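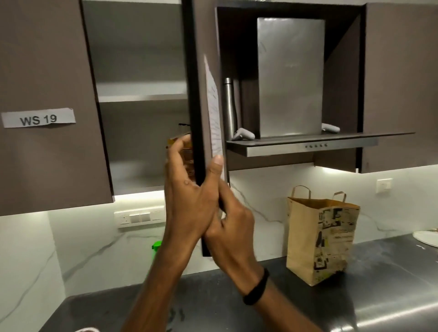 有位审稿人在第一轮意见里写道，喂狗一天不过几分钟，作者却为此造了一台占去半个台面的机器，希望能说明节省的时间究竟在哪里。我们把这条意见读了几遍，认为它完全正确，于是在修订稿里删掉了“节省时间”四个字，其余保留。

本节讨论 Triltari 的机械部分如何从人的做法推出来。Triltari 是一台在家里设计、在 Lastau 共享工坊加工的台面喂食装置，由一条横梁、一个两自由度的腕部和一只平行夹爪组成，外加一辆负责把碗送到地面的小车。材料费近 1605 元，不含返工，也不含第一根横梁。第一根横梁现在是工坊的晾衣杆，服役状况良好。

4.1 任务拆分

人给狗准备一餐，口头描述只有一句：倒粮，倒水，端过去。我们最初也照这句话写了状态机，共三个状态，画出来十分体面。动手之后发现每个状态里都藏着一段没有说出口的内容。人倒粮的时候，一只手在提袋子，另一只手在管袋口；袋子越空越软，重心往哪边跑，手会自己跟过去。人还会顺手开柜门，手里另捏着一件小东西也不耽误，图 1 便是这样：双手都在门边上，一只小包装袋同时夹在指尖与门板之间。我们的夹爪做这件事需要先把小袋放下，而放在哪里，又是一个状态。

柜门因此被排除在任务之外。装置只处理已经摆上台面的东西，开柜的工作归人。论文评审中常有人把这类决定称作“合理的范围界定”，我们也愿意沿用这个说法。

倒粮这一步保留了下来，麻烦也最多。软包装没有一个可以放心抓的地方：抓低了，上半截折下来把袋口封住；抓高了，底部像钟摆一样晃。人用两只手分别控制左下侧和右侧边缘，问题就消失了，代价是要有两只手。我们只有一只夹爪，后来在横梁上加了一个固定托板，托住袋底，夹爪只管袋口一侧。托板由工坊的边角料切成，倾角可调，调好之后再没有人敢动那颗螺丝。

倒粮的终止条件用称重传感器判断。传感器装在碗下，读数在颗粒落下时跳得厉害，滤波加得太重又会反应迟钝，多倒出来的那一把粮，狗没有提出异议，但实验记录需要诚实。最后的做法是分两段：先大角度快倒，到目标值前回正，再小幅抖动补足。抖动频率是试出来的，我们没有理论，有的只是一张写满数字的纸。

图 2 双手操作 1.2kg 装犬粮袋，袋口朝不锈钢碗倾斜。台面右侧横放着带盖的绿色塑料瓶。
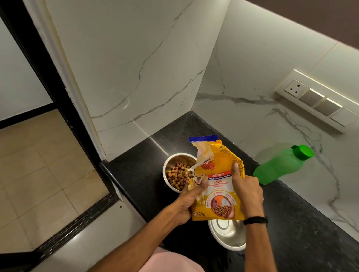
4.2 瓶与盖

瓶子的问题和袋子正好相反，它太有主见。塑料瓶身带棱，夹爪力小了打滑，力大了瓶壁凹进去，里面的水便从瓶口上来看看发生了什么。夹爪指面先后换过三种衬垫：硅胶片、砂纸、旧自行车内胎。内胎胜出，理由不详，气味持久。

拧盖原本打算由腕部旋转完成。Hilska 的驱动板支持力矩限幅，手册里写得清楚，我们没有读到那一页，头一个晚上用的是位置控制。瓶盖拧开之后，腕部忠实地继续转向目标角度，连瓶带水一起。读完那一页以后，拧盖改为力矩模式，力矩骤降即判定为松脱。

盖子拧下来以后放在哪里，是本文篇幅最短而讨论时间最长的问题。人不放，就拿在手里，另一只手去管瓶子，拿盖的手还能在碗的上方停着，毫无负担。单臂装置没有这种余裕。我们比较了两种方案：一是在横梁末端装一个磁吸小杯，盖上贴铁片；二是在台面固定一个浅槽，盖子扔进去。前者优雅，铁片在第二周脱落，去向不明。后者沿用至今。浅槽底部开了孔，否则几天之后里面会有一小潭水，盖子浮在上面，夹爪每次都要追它。

台面本身也要算进误差来源。黑色花岗岩反光，顶灯一开，基于亮度阈值的碗沿检测会在石面上找到一只并不存在的碗，而且置信度比真的那只高。我们在碗沿外贴了哑光胶带。抛光的不锈钢与抛光的石头放在一起，对视觉算法来说是一道不太友好的菜，对此我们建议同行先关灯，再考虑换网络。水渍和碎屑的影响小一些，擦掉即可，只是擦这件事同样归人。

图 3 一手持绿色瓶盖，位于右侧碗的上方；另一手握住直立的无盖绿瓶。左侧碗内为颗粒犬粮。 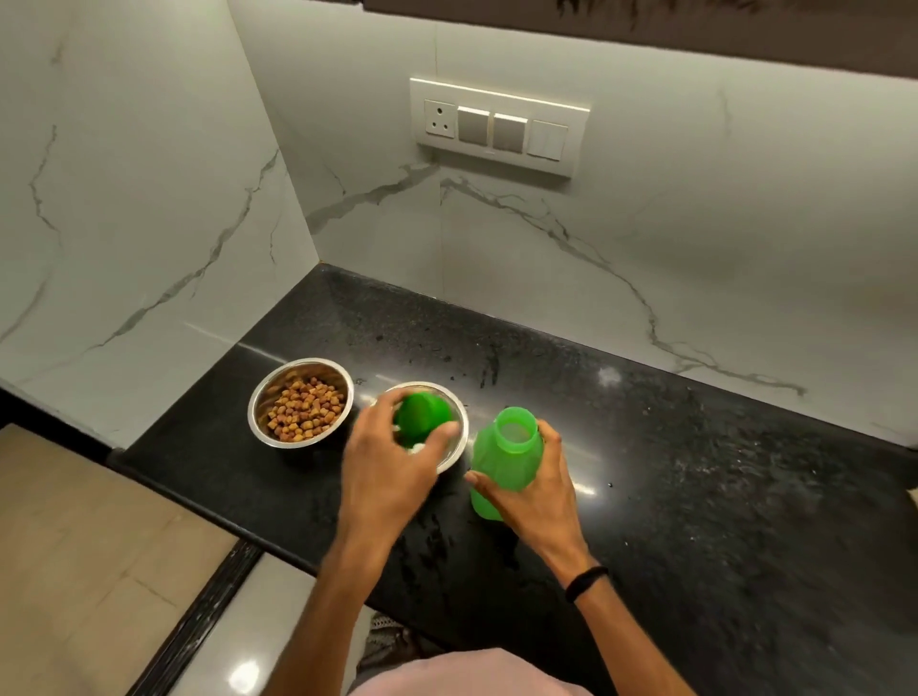

4.3 从台面到地面

运送阶段的指标很简单：两只碗同时到达，内容物留在碗里。人蹲下或弯腰，左右手各端一只，手指从前侧兜住碗沿，两碗之间留一点空隙，高度差由手腕自己解决。我们的小车用一块托盘代替这双手，托盘上挖两个圆孔，碗坐进去，沿口卡住。升降行程 565 毫米，由一根丝杠完成，速度慢到狗会先走开一会儿再回来。

托盘的难处在加减速。粮碗随便怎么走都行，颗粒之间的摩擦把一切都吸收了；水碗则会把每一次刹车都记下来，延迟半秒后一并归还。速度曲线从梯形改成 S 形之后情况好转，再把水位上限降低，情况好转得更明显。第二项改动在控制学上没有什么可写的，贡献却大得多，此处如实列出。

地面条件也比预想的复杂。米色方砖之间的细缝对橡胶轮没有影响，缺砖的地方则有影响。图 4 左侧可见一块裸露的灰色粘结层，大小约合两块砖，表面是梳齿抹出来的弧形纹路，还有一道细裂缝。小车第一次路过时，前轮落进去，托盘前倾，随后的清理用掉了一整卷厨房纸。正确的处理是把砖补上。我们的处理是在地图里把这一块标为禁行区，并为此写了一个路径规划模块，代码 760 行，含注释。每次有人问起这个模块的动机，我们都回答“非结构化环境”。
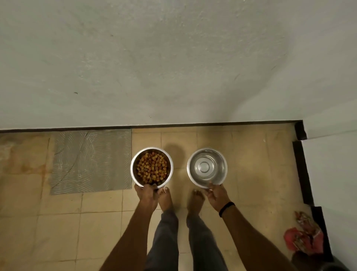
禁行区之外还留了一圈余量，因为轮式里程计每趟都会漂一点，漂的方向通常是禁行区。贴墙行驶可以借踢脚线校正，小车侧面的两只微动开关碰到踢脚线就清零横向误差。墙角处踢脚线转向，开关会连续触发两次，程序一度把它理解为房间变窄了，于是停下来等待房间恢复。加一个去抖延时即可，延时长度见附录。

4.4 长期运行

四月起装置每天运行，到 2023年11月6日冻结固件为止，记入日志的完整喂食共 261 次。所谓完整，指从袋口打开到碗落地之间没有人伸手。没有人伸手并不等于没有人在旁边看着，前两个月里每一次都有人站着看，手放在急停开关上，站的时间比自己喂一遍要长。这一项没有计入人工成本，审稿人如果再问，我们会计入。

故障以袋口塌陷最多，其次是瓶盖没有落进浅槽。丝杠卡滞出现过，拆开后清出来的是狗毛，此后加了防尘套。称重传感器的零点随室温缓慢移动，现在每次运行前自动去皮，前提是碗已经空了。碗里若有上一顿的剩粮，装置会把它当作零，并认真地再倒一份。我们在软件里加了上限检查，狗对这次更新的评价从它在碗边停留的时间来看不高。

横梁和托盘的图纸按工坊的板材尺寸画成，换一台切割机需要重新核对孔距，尤其是碗孔。碗沿的卷边各家不同，孔大了碗会直接穿过去。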